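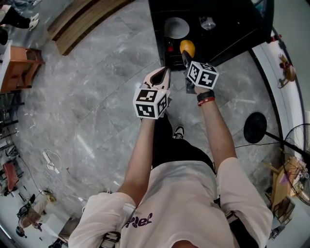
Rorkel Handheld Gripper Pair: what to buy, what to budget, what to leave off the order

Hi, Dexter Ambrosio here. I run the equipment side of the shop at Satti, and I've written this page because the spec sheet for the Rorkel pair fits on a postcard and my inbox does not. If you're planning a purchase of handheld grippers for recording tasks by hand, read this before you fill in the cart. It might save you an email (and me one too!).

What you're ordering

The set is two grippers, a left and a right, each with a marker cube on a short mount. The cubes come already fixed and checked. You also get one spare set of fingers per side, a hard case, and a printed calibration board. You don't get a camera, a laptop or any robot arms, and I get asked that a lot, so there it is.

You can choose the finger color when you order. I always push people toward getting the two sides in different colors, one pale and one dark. It costs the same, and when you're going through hours of footage later you'll be glad you can tell left from right at a glance. If you'd like a matching pair anyway, just write it in the order notes and I'll grumble quietly.

Price

The pair is $2,000 with everything listed above. Extra fingers are $80 a set. Shipping is worked out at checkout, and if you're picking up from our counter in Delldale it's free, plus you can try the grips on while you're in.

Please do put spare fingers in the budget from day one. I've watched more than one group spend the whole line on hardware and then have to go back and beg for finger money in the second month. Soft fingers are a consumable, same as printer ink. Round things like fruit and balls are easy on them, and plates and cabinet edges are a lot less kind.

Planning for more than one station

A lot of you are buying for a room with several people recording at once. My advice is one pair per person and one extra pair for the room. If a cube gets knocked, that pair has to come out of use until you've run it on the board again, and you really don't want somebody standing there with nothing to do for the rest of the afternoon.

Think about the furniture as well! People price the grippers down to the last cent and then forget they need something to work on. Secondhand cabinets and shelves are great for this. Get a few different heights. Arms get tired working at full stretch, so I'd spend a little on a chair for breaks and a decent fan before I'd spend it on a nicer case.

Cables deserve a line in the budget too. Buy longer ones than you think you need, and buy floor covers with them.

What about the Tronoditz set?

We sell that one also, so I've got no horse in this. The Tronoditz is lighter and the trigger is softer, and if your people have smaller hands they may well prefer it. The catch is the cube mount, a clip where the Rorkel has screws. Clips are quick. They also wander a bit if the gripper gets dropped, and grippers get dropped. For a short project I'd happily take the Tronoditz. For anything that runs through the winter I'd go Rorkel and keep the little hex key on a string.

The two don't share fingers, by the way. Please don't order one brand's spares for the other, I have a drawer full of returns.

Lead time

Stock as of 27 Oct 2021: 7 pairs on the shelf, and the next delivery is due in November. Orders of one or two pairs go out from stock. For anything bigger, write to me first and I'll hold what I can while your purchasing people do their thing (I know how long that takes, I used to be one of them).

Quotes and returns

I can do a formal quote with separate lines for grippers, spares and shipping, and that seems to keep most finance offices happy. Tell me if you need the spares on their own quote, some places file them under supplies.

Unused sets can come back within 80 days in the original case. Used fingers can't come back at all, sorry. If a cube arrives loose, don't tighten it yourself. Send me a photo and I'll swap the gripper.

To order, use the button at the top or write to Dexter at the shop counter address.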